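Fabric conditioner: is anyone still buying the stuff?
Household > Laundry and linen

posted by draughty_landing
Mum swore by it and so did I for years. Then we ran out in October and I simply never replaced it. Can't say I've noticed a thing. Now my sister tells me I'm ruining my bedding and that the "fibres need feeding". Cotton is dead. What exactly is it eating?

The bottle she recommends is Rikano, which promises sheets that stay soft for 100 washes. Who counted? 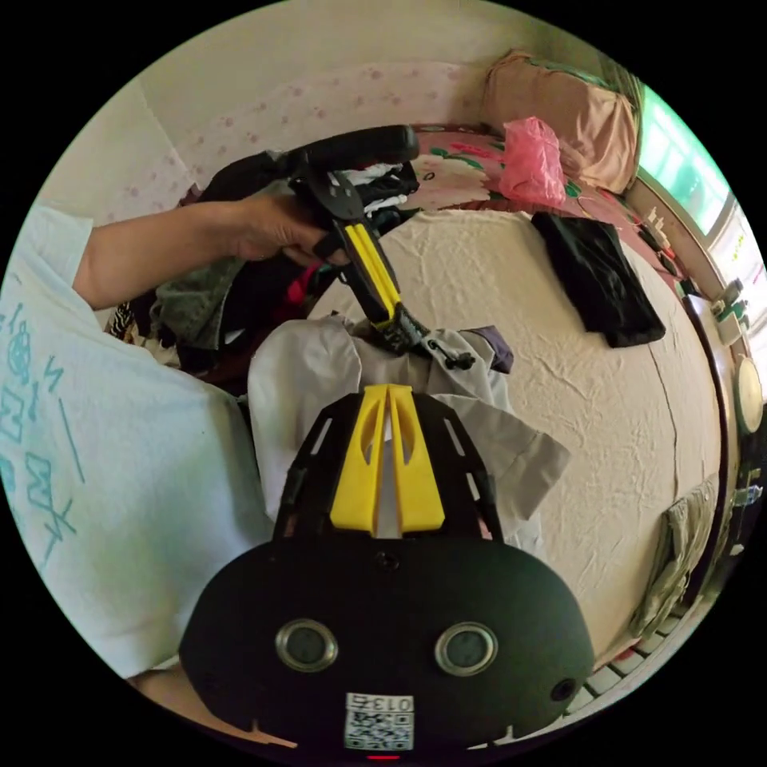
She also sent me a link to their "laundry science" page. It quotes a survey of 300 households, all of whom already used the product. I'd like to hear from people who have gone without.

posted by Ustmont
Gave it up when our towels stopped drying us. They felt lovely and just pushed the water about. A few plain washes and they were fine again. For sheets I doubt it matters either way, but I wouldn't pay for it.

posted by pegbag
Disagree. We're in a hard water area and without it the pillowcases are like card. Your sister's reasons are daft but she may still be right about the sheets.

posted by draughty_landing
Do you line dry, pegbag? Mine were stiff off the line with conditioner as well. Ten minutes of shaking and folding sorts them out, if you can get someone on the other end.

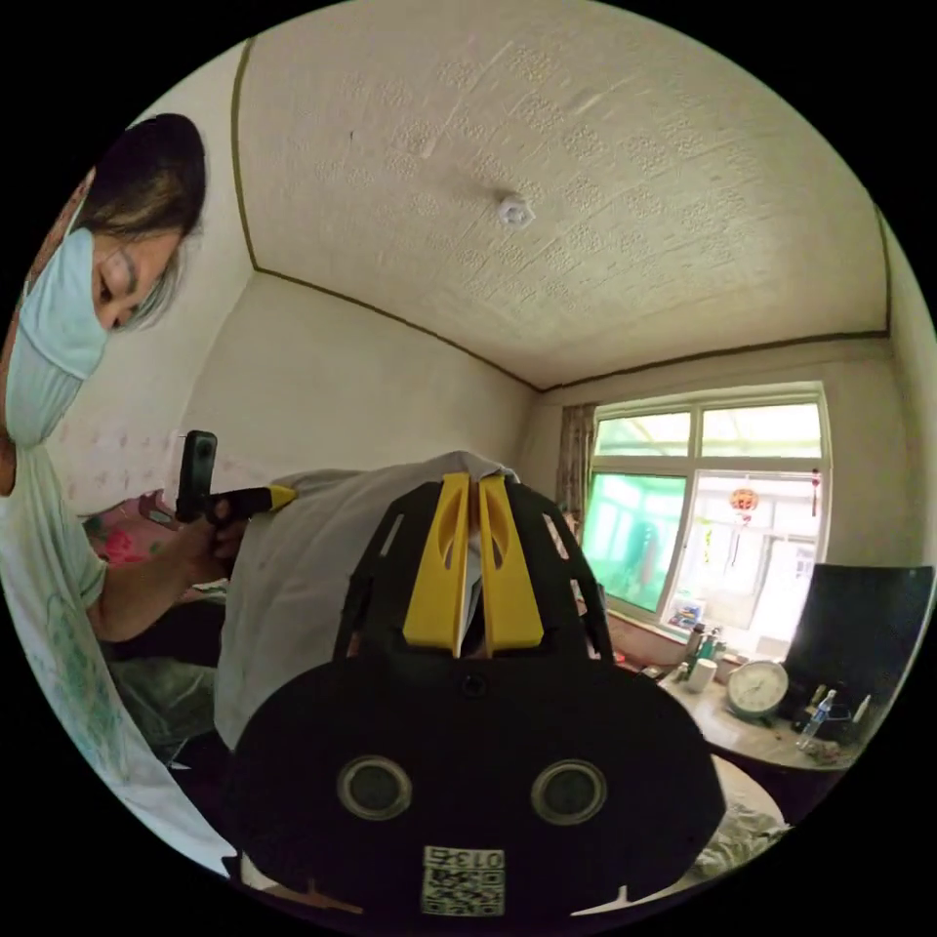
Getting hold of the edge

Anyway, stiffness goes after one night's sleep. I'm not convinced that's a problem worth a bottle a month.

posted by Sepehr Azimi
I ran a guest house for years and we tried everything, including vinegar. Vinegar did nothing I could feel. Using less powder did. Most people put in 2 scoops when one is plenty, and what they call stiff cotton is often old detergent.

posted by pegbag
Vinegar works for me. And "nothing I could feel" is no more of a test than Rikano's survey, is it?

posted by Sepehr Azimi
Fair enough. I still wouldn't go back to it.

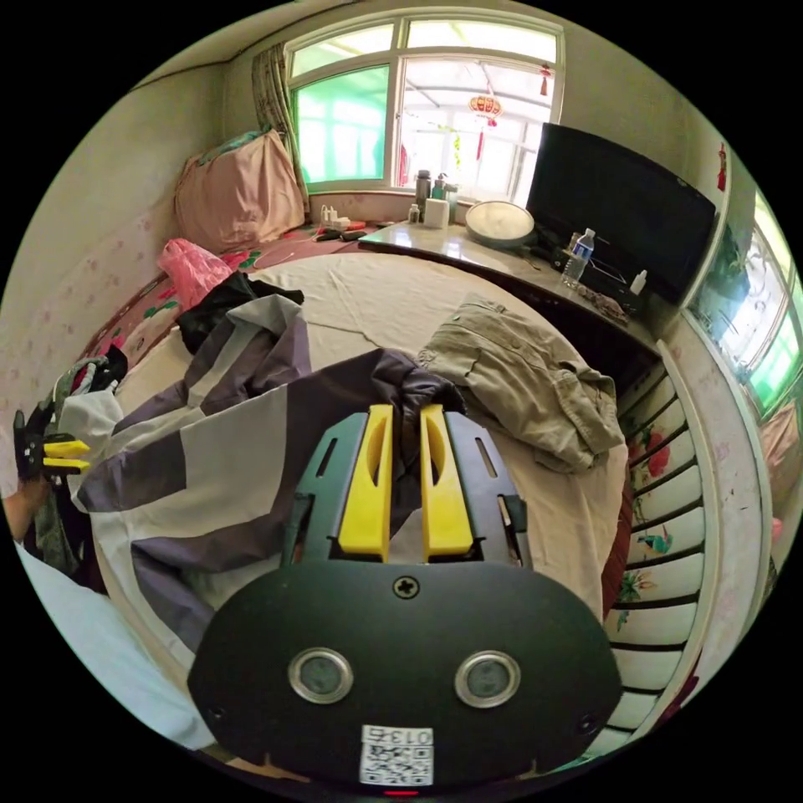 We also stopped ironing duvet covers, and in all that time I had one complaint, from a man who complained about the toast as well.

posted by Ustmont
Has anyone tried the Ratov dryer balls? The box says 3,000 loads. I'd be dead first.

posted by draughty_landing
Friend had some. They made a racket and one went under the fridge. She says the duvet came out fluffier, but she'd paid for them, so she would say that.

posted by pegbag
I'll try half the powder and no conditioner on one set and leave the other set as it is. If the pillowcases come out like card again I'm going back to the bottle, and I don't want to hear about it.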